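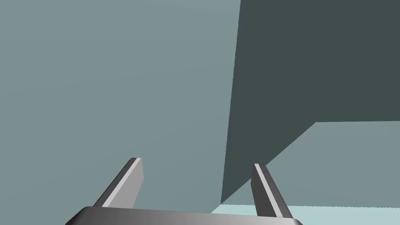
Workshop > Benches and Gadgets > Software for the Shed Robot

Kitchen Laundry Workshop Garden Odd Jobs

Keeping the gripper out of the cupboard: tips for the simulator side of things

Last month's page on mounting a small arm to the end of a workbench brought in a pile of mail, most of it from people who had mounted the arm beautifully and then driven it through the cupboard door. I have a cupboard door of my own with a dent at elbow height, so I'm in no position to be smug.

The cure is to do your crashing in software first. I use Zunau for the simulator and Jeken for the motion planner, mostly because they were already on the laptop and I know where they keep their settings. Other combinations will do the job. The tips below should carry over, give or take the name of a menu.

Build the bench ugly

Resist the urge to model your workshop. I spent a long weekend putting wood grain on a simulated shelf, and the planner went on treating it as a box. Flat panels in plain colours will do for nearly everything. You want the right size, the right place and the right angle, and you can leave the pegboard to your imagination.

Do give neighbouring surfaces different shades, though. When two panels are the same grey, the join between them disappears in the wrist view and you can't tell a corner from a wall. Make one side lighter, the other a good deal darker, and pick something pale for the bench top. Your eye will thank you, and so will any edge finder you bolt on later.

Measure from the bolt

Everyone measures from the edge of the bench. The arm doesn't know where the edge of the bench is. It knows where its own base is, so run the tape from the centre of the mounting plate to each surface and type in those numbers. Check your units while you're there. My first model had a cupboard 386 metres away, and every plan came back wonderfully clear of obstacles.

Write the measurements on masking tape and stick it inside the lid of the toolbox. Paper goes missing. So does the file called "final_bench_new".

Turn on the wrist camera

The default view in Zunau floats off to one side like a guest who won't sit down. It's fine for admiring the arm. For tight work, switch to the camera behind the gripper, where you can see both fingers against whatever they're about to meet. A gap that looks generous from across the room can look very different from there.

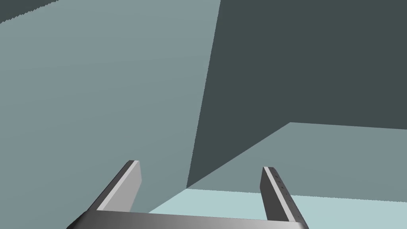
Get used to the tilt as well. If the wrist is rolled, walls lean and the bench top slopes away, and the first impulse is to go and fix the model. Leave the model alone. Read the wrist angle before you touch anything else. I've "straightened" a perfectly good corner twice now and had to put it back both times.

Fatten the fingers

Planners believe what you tell them, and most gripper models are a touch slimmer than the real article, especially once you've added rubber pads and a cable tie. In Jeken you can pad the collision shape. I put 2 millimetres on each finger and more on the palm, which is the wide bit that you forget about while watching the tips.

Plan with the fingers open as well as closed. A closed gripper slips into a corner quite happily. Then it opens, and there goes your paint. If the job involves letting go of something next to a wall, check the path in and the letting go as two separate moves.

Slow the last bit down

Let the arm travel at whatever speed makes you feel clever, then drop it to a crawl for the final approach. I set mine to 30 per cent of normal as soon as it's inside the cupboard opening. It's dull to watch. Bring tea.

If your planner lets you put a waypoint just short of the surface, do that and make the arm stop there. A stop gives you somewhere to compare the simulator with the real thing before either of them does something permanent.

Two camera checks worth the bother

Confirm that left is left. A mirrored image looks completely reasonable right up to the moment you nudge the arm away from the wall and it goes into the wall. Move one finger by itself, if your gripper allows it, or jog the wrist sideways and see which way the background slides.

Then check the near clipping setting. Set too far out, it makes close surfaces vanish from the view, and you'll find yourself sailing through a panel without noticing. Keep collision warnings on while you fiddle with this. I know they beep.

Save the failures

When a plan fails, the temptation is to drag the goal over a smidge and press go until it works. Save the bad one first. Skako, the little log viewer I've been using, will open two runs side by side and show where they part company. Half the time the cause is something daft, such as a wrist asked to turn further than it can. The other half is also daft but takes until bedtime.

Name the files after what went wrong. "Wrist_limit_left_corner" is a gift to your future self. "Test7" is a small insult.

A reader's question from the last page

Several of you asked whether the Orellana arm kit needs its own planner. Mine doesn't. I loaded the arm description into Jeken, corrected one joint limit, and it has behaved itself since August, apart from the cupboard.

If yours twitches at the end of each move, look at the goal tolerance before you start blaming motors. A tolerance set too fine has the arm hunting back and forth for a spot it was close enough to already. Loosen it a little, run the same move again, and leave the screwdriver in the drawer.

Related tips

Mounting a small arm on a workbench
Filling dents in a painted cupboard door
Cable ties: where to put them and where to stop
Labelling toolboxes with masking tape
Getting tea out of a keyboard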